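Notebook, canteen station, October
Entry 13 – plates and rack, and some notes on shifts

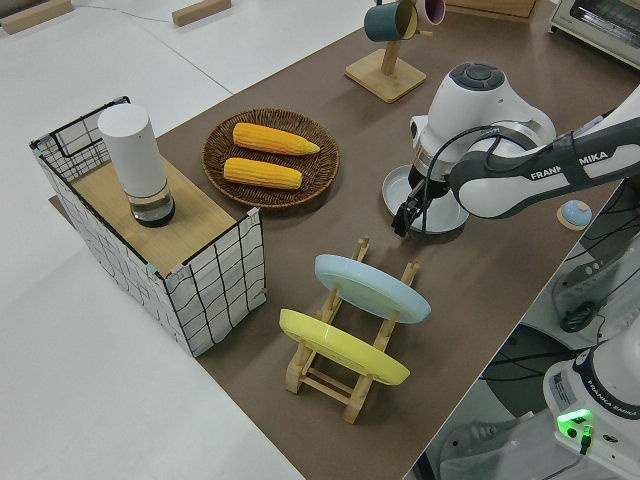 Spent the morning on the plate job again. Started at 7:40, before the kitchen people came up. The task is the same as in the last entry: pick a plate off the table, stand it in a slot of the dish rack, go back to the start pose. Letay Tufa set the start positions and I ran the log.

Tally for the job so far is 1,075 attempts, 988 counted as good. Good means the plate ends up in the slot it was sent to and stays up without anyone touching it. I am still counting a plate that leans on its neighbor as a fail, even if it would be fine for drying. Letay thinks that is too strict. We left the rule as it is until the end of the month so the numbers can be compared.

Fails since the last entry: 27. I went back through them after lunch.

Most are at the pick. A plate lying flat gives the fingers very little to get hold of. If the gripper comes down a bit too far in from the rim, it presses on the plate and the arm stops on force. Then somebody has to clear it. Coming in at the rim with a small tilt is better, but the approach is slower and the kitchen will notice that.

The rest are at the rack. The plate goes in, catches on a slat and tips. Want to try a lower release height tomorrow. Also want a block screwed down behind the rack, or at least a pencil outline on the table, so it goes back in the same place when somebody moves it. It got moved twice this week.

Other items stay on the table during runs. We agreed on this with Hindent when they took the job on, and I still think it is right. The real counter has mugs and food and a toaster oven on it, and an arm that only works on a bare table is no use to them. Letay shifts a few things between sets and writes down what she shifted. Please do the same if you run a set without us. The last batch from the evening has no layout notes and I can't use it.

Notes from the talk with the kitchen

Hiwot Lencho came up at 10:30 and stayed for close to an hour. She runs the late shift at the Assefa building, where this would go first. Writing down what she said while I remember it.

She does not mind the plates going to the arm. Her people don't like racking. It is the last hour of the shift, they are tired, and it is the same reach over and over. Two of them have wrist trouble.

What she does mind is the clearing. If the arm stops nine times in an evening, someone has to walk over nine times, and that person can't be doing anything else properly. She would sooner have it slow and steady than quick with stops. I had been treating speed as the main thing, so this changes the order of my list.

She also asked who gets the hour back. Under the Nerkico plan the saved hour comes off the shift. Her view is that it should go to prep for the next morning, which is always short. For the people on hourly pay this matters more than anything we measure up here. I told her it isn't my decision, but I would put it in the entry and send it on. Done, sent to Hanusus at noon. No answer yet.

Training: she wants everyone on the shift shown how to stop the arm and restart it, including the part-timers. Our draft has one trained person per shift. If that person is out sick, the others are left with a machine they are not allowed to touch and a full sink. I agree with her. Letay will rewrite the page and cut it down to one side of paper with larger type.

One more point from Hiwot. The racking is when people talk. Two stand at the counter and catch up while they do it. She wasn't complaining, she just said the evening would be different. I don't have anything to do about that in the program, but I am noting it.

Next

– Lower release height, one full set, same plates
– Outline or stop block for the rack
– Log time per stop, from the arm stopping to the arm moving again. We don't have this and it is the number Hiwot wants
– Rim approach at the slower speed, compare stops with the current one
– Letay: stop and restart page
– Ask Hindent if the two people with wrist trouble can come up and try it before the install, and on paid time

Stopped at 4:15. Arm left powered for Letay, who has one more set to run.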